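Clurnel workshop tracker
Ticket: gripper drops / twists CPU on approach to socket
Opened by: Rhys Kereama
Assigned: Orla Phelan
Status: open, workaround in place
Date opened: May 31, 2026

Problem
Arm picks the CPU from the tray fine. Carries it over to the chassis fine. Then somewhere in the last bit of the descent the chip yaws in the fingers and I have to hit stop. Happens maybe one run in three. Scrap board and a dead chip so no real loss, but I don't want to bend the pins before we've got one clean insert on video.

Setup
Arm on the Hamel bench, two-finger gripper, wrist cam. Controller is the Grollivik board, firmware from before the August rewrite (yes I know). Finger pads were Bandex rubber strip, taken off last week, running bare fingers now. Old desktop case lying on its side, clamped to the bench at the back corners.

What I tried
1. Re-zeroed the gripper. No change.
2. Dropped descent speed from 26 mm/s to 12. Better, still twists.
3. Grip force up one step. Worse! Chip squirms out sideways.
4. Checked finger screws. One on the right finger was a quarter turn loose. Tightened, ran again, still get the yaw but less of it.
5. Moved the red wire out of the way, it was brushing the wrist on the way in. Needs a proper tie, it keeps springing back.

Paused a run just over the socket and grabbed the wrist cam still.

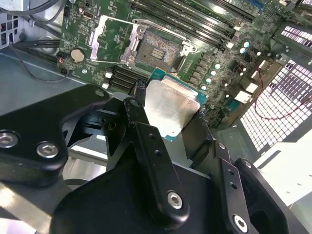 Wrist cam, run 19. CPU in the fingers at the open socket, load plate up.

Look at the angle on the chip. Clamping edge is on the left side of the lid, and the lid is shiny smooth metal so there isn't much for it to bite on. My guess is the grip is off center and anything that nudges it turns the whole chip. Could also be the wrist not square to the board, havent ruled that out.

Orla, reply:
Had a look. I'd say both. Your tool offset is still the one from the old fingers, I never updated it after the swap – sorry. Pushed a new one to the shared config, pull before you run again. Also don't raise the force any more, you'll just squirt it out.

Can you put the pads back on? I know they stick to the lid on release but a thin strip might be ok. There's a bit left in the drawer under the vise.

Rhys, reply:
Pulled new offset. Approach is visibly straighter. Four runs, one twist, much smaller. Pads not back on yet, want to change one thing at a time.

Added a pause with a cam check 200 ms before the final move. If yaw is over the limit it backs off and goes home. Stopped it once already, correctly I think.

Still to do
– thin pads, both fingers, same thickness this time
– threadlock on finger screws
– tie the red wire down
– check wrist square to the board with the small machinist square, not by eye
– clear the thin dark cable off the case floor on the gripper side, dont want it snagging

Leave the lever and load plate out of it for now. I'll close those by hand once the chip is seated. Not closing this ticket till we get ten in a row with no stop.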